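I moved from Plulstead to Fustuvthorpe in August and kept a note of what the move cost me. Posting it in case it helps anyone pricing one.

1/ The mover's quote was $2,295. That covered the truck, two people and one day. It did not cover boxes, tape or the piano, which I ended up selling to Hemi McPhee downstairs.

2/ Boxes: I got most of mine free from the grocery store on Bidel Street. Go before 10 in the morning. After that they've been flattened and baled. Banana boxes are good for books, but check the bottom for the hole and lay cardboard over it.

3/ Don't pack books in anything bigger than that. I did one large box and we had to unpack it on the stairs.

4/ Change your address with the bank first - mine took 17 days and wouldn't let me order a new card until it was done. The library took five minutes.

5/ Sunee Srithong asked whether I measured the furniture. I measured the furniture. I did not measure the stairwell. The couch went back on the truck and spent two weeks in storage, which was extra.

6/ Measure the stairwell at the turn, at shoulder height, with the handrail on. Then measure the door with the door in it.

7/ Storage was at Jitpraphai. They bill by the full month, so two weeks cost the same as four. I'd have rented for a shorter term if I'd called around first.
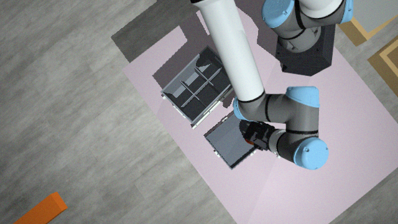

8/ Utilities: read both meters yourself on moving day and write the numbers down. My final electric bill in Plulstead was an estimate and it was high. They fixed it once I sent in the reading.

9/ The box to keep with you: kettle, mugs, toilet paper, phone charger, scissors, sheets, one lamp. I forgot the scissors and opened 14 boxes with a house key.

10/ The couch is in now. We took the legs off and the handrail down. Putting the handrail back up is Monday's job.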